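Skultach Sim Kit: notes and data card
Kept by Areti Manolakis, Wiretville
Last edited 1/17/21

What it is

A paid bundle from Fultetix. You get a tabletop simulator, two arms with hands on them, a box of household and desk objects, and 193 recorded runs to train on. We bought one seat in June and have been poking at it since. This file is for whoever on our side has to decide on the renewal. It isn't sales copy and Fultetix hasn't seen it.

What's in the folder

runs/ the recordings, one subfolder each
objects/ shapes and surface colours
tools/ playback and export scripts
LICENCE.txt read it, especially the part on sharing trained models

What they claim

The brochure says a model trained on these runs will "carry over to your bench." I asked for the test behind that line and got a chart with no labels on one side. Subira Kioko asked again and was sent the same chart in colour. Until there's something better, treat the claim as a hope.

What we found

Playback works on an ordinary office machine. Export works too, if your folder path has no spaces in it.

Of the 193 runs, 15 won't open. Fultetix says this is our graphics driver. Debora Bianchini tried them on a second machine with a different card and got the same 15, so I don't buy it.

Labels are thin. Each run gets a task name and a pass or fail, and nothing says who decided or how. Vittoria Morelli went through 18 marked as passes and disagreed with two. You may be fine with that. I wouldn't train a grader on it.

The views from above are tight. Things get cropped at the top and bottom, and one arm can end up mostly hidden behind whatever is on the table. If your method needs to see both hands the whole time, check your runs before you commit to anything.

Surfaces are a mixed bag. The wood is decent. A lot of the grey stuff is just flat grey, and I have my doubts about how well that prepares anything for a real desk with a lamp on it.

Not covered

Soft objects, liquids, people in the workspace. The Costa add-on is meant to bring cloth, priced separately. We haven't tried it.

Support

Email only. Replies were polite and took nearly 2 weeks. Hsiu-ying Peng has the thread if you want the ticket history.

Known problems

Playback speed resets every time you change runs.
The fail flag is sometimes blank, and the export script reads blank as a pass. Patch it before you use it.
Object names don't always match between objects/ and runs/.

Renewal

My vote is to hold off until they fix the blank flags and show a proper test on real hardware. If we do renew, ask for the labelling rules in writing, and get the broken runs replaced or taken off the bill.

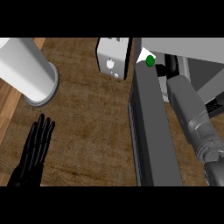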